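Tivska Hand, Set-up Guide
Section 3: Grip check with soft goods

Do this section after the arm is bolted down and the wrist cable is in place. Grapes are used for the check. Artificial ones work as well as real ones and can be used again.

1. Turn the key on the Prakier controller to SETUP.
2. Open the Grip menu and choose Soft.
3. Set the closing force to 33. Leave the speed at its default.
4. Lay one bunch of grapes within reach of the hand.
5. Lower the hand with the jog keys until the fingers are at the bunch.

CAUTION: Keep your own hands clear while the jog keys are live. The stop button must be within reach of the person at the controller.
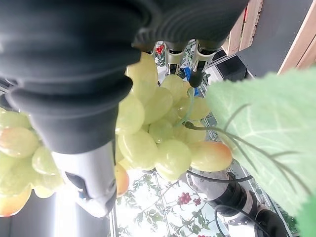 Wrist camera views, hand at the grapes
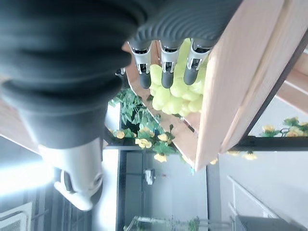

Page last changed: April 2, 2021 by Fongchan Boonyarit

6. Press Close and wait for the tone.
7. Raise the hand 190 mm and hold it there. Watch the bunch for slipping.
8. Lower the hand and press Open.
9. Look over the berries for splits or dents. If you find any, reduce the force by 3 and go back to step 6.

Note: If the bunch slips, wipe the fingertips with a dry cloth before you raise the force. Do not go above 62 in Soft mode.

Note: Controllers shipped before February show Soft as "Mode B". The steps are the same.

10. Save the setting under a new name. The name "Junier" is kept for the factory setting and cannot be written over.

Go on to Section 4, Placing on a shelf.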